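4.2 Printed scenery and the stories children tell

We were delighted by how much a backdrop changed the talk at the Neltine play sessions. With plain cloth, retellings ran short and stayed close to the book. With a space print, the same children set off for planets we had never heard of!

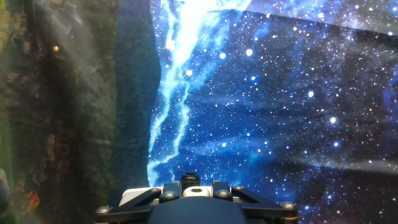
One parent at the June session asked whether the stories grew longer simply through practice. It is a fair question, and we rotated the order of the cloths at the McAlister site to address it. The gain held: retellings averaged 225 words with printed scenery and 100 without. Prints that joined two settings, such as a night sky and a meadow, did better still, and the children loved crossing from one to the other.

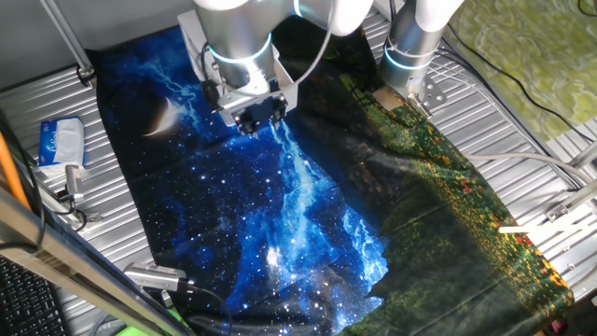 Prernel, commenting on our draft, wondered if two settings might split a child's attention and weaken the plot. We looked for this in all 200 transcripts and found lively plots throughout, with far more uses of "then" and "meanwhile" at the crossing points. Small props helped too, above all those that opened and could hide something (see Figure 2).

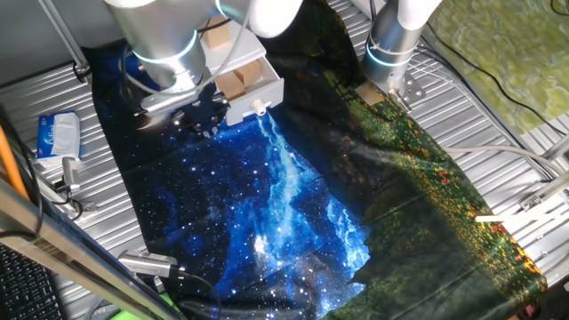
Figure 2. Small drawer unit and wooden blocks on a printed fabric sheet.

Scoring followed the Illo scale, with both raters working from audio alone.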